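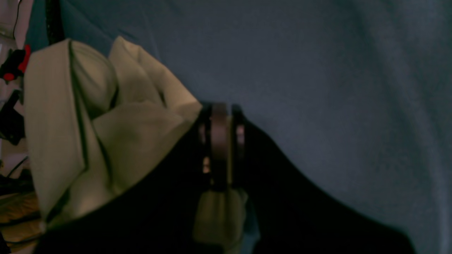

May 19, 2023

I finally got round to reading the Morkato patent application that people have been passing about since January. It is the one about keeping a game item, a hat or a sword or whatever, on a shared ledger so that it can be carried from one game to another. I read the whole thing over two evenings, and most of what I had heard about it was wrong in one way or another.

First, it is an application. It has been published, which happens to nearly every application after a set time, and it has not been granted. Several of the posts I saw said Morkato "now owns" the idea. They don't own anything yet, and an examiner may well cut it down or throw it out.

Second, the part that matters in a patent is the claims, and those are at the back. The front pages are full of talk about virtual worlds and digital ownership. You can skip nearly all of it. There are 8 claims in this one, and only two of them stand on their own. The rest hang off those two and add small details, such as what happens when the receiving game has no slot for the item.

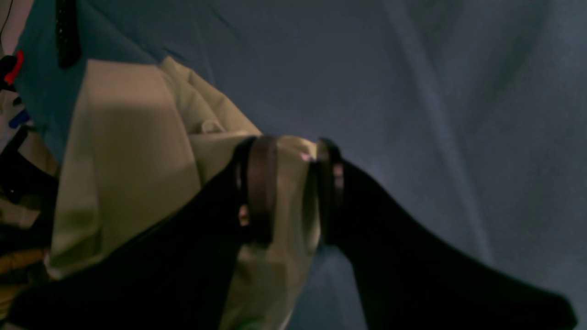
A fold of khaki cloth held between the two gripper fingers.

Claim 1 is the broad one. In everyday words it says: a server gets a request to move an item, checks a ledger entry, turns the item's description into a form the second game can read, and writes a new entry. I went through it three times looking for the clever step and I think it must be the turning-into-a-form part. The application calls this a "translation profile". It doesn't say much about how the profile gets made, apart from one paragraph suggesting that each studio writes its own. So every studio would have to agree to take part and do the work, which is the same problem the idea has always had.

The other claim that stands alone covers the same steps from the player's side, with a wallet on the phone doing the asking. I found it easier to follow than the first, and if you only want to read one page I would read that one.

Evander Morrison wrote to me after my last post to say that Ernik tried something close to this and dropped it. He used to test builds for them. The way he tells it, moving the record was easy and took a small team a few weeks. The trouble was that an item from one game looked daft in the other, or broke the balance, and the designers ended up blocking nearly everything. The trial ledger had 3,665 entries in it when they switched it off, and most of those were the same starter cloak. 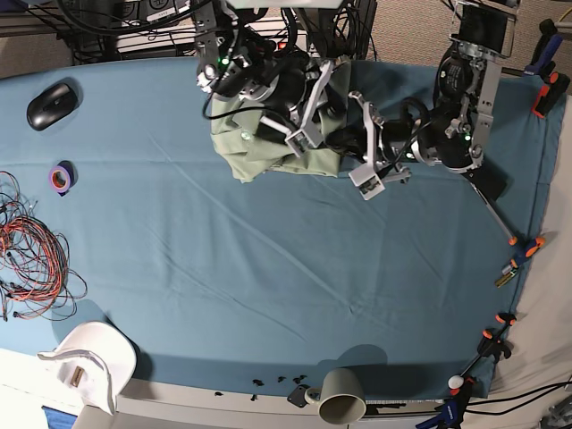

I asked him whether Ernik's work would count against the application, and he didn't know. It would depend on whether any of it was made public early enough. There was a talk at the Brotholm meet-up with slides, and I have seen the slides, but they are thin. They show a diagram with three boxes and an arrow. An examiner might find that useful or might never come across it.

There is also an older paper by someone called Milošević that gets mentioned in the forum threads. I tracked it down. It is about moving save files between two versions of the same game, with a signed log to stop cheating. The signed log is similar. It has nothing to say about two different games, so I don't think it is the knockout blow that people want it to be.

What does any of this mean if you just play games? Very little for now. Companies file for all sorts of things they never build, partly to stop someone else doing it first. Morkato hasn't announced a product, and the two games it has out at the moment don't trade items at all, even between players on the same server. 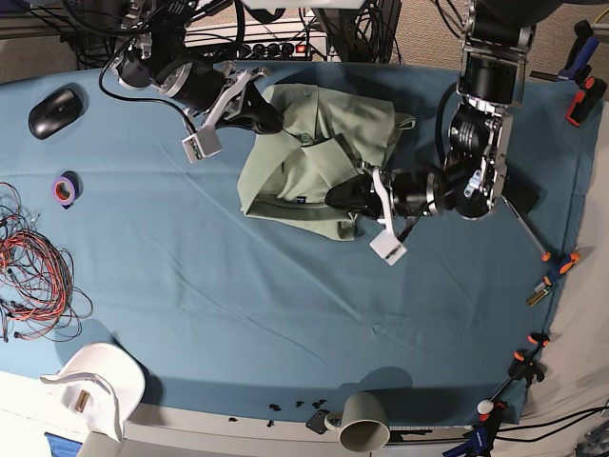

If you want to follow it yourself, look up the application on the patent office site and check the status page now and then. The letters between the examiner and the applicant get posted there too. They are dry but they are where you find out what is going on, and you can see the claims shrink as the arguments go back and forth.

I'll put up another post when the first of those letters appears. In the meantime, if anybody has a fuller copy of the Brotholm slides than the one I've got, please send it over. Mine stops after the diagram.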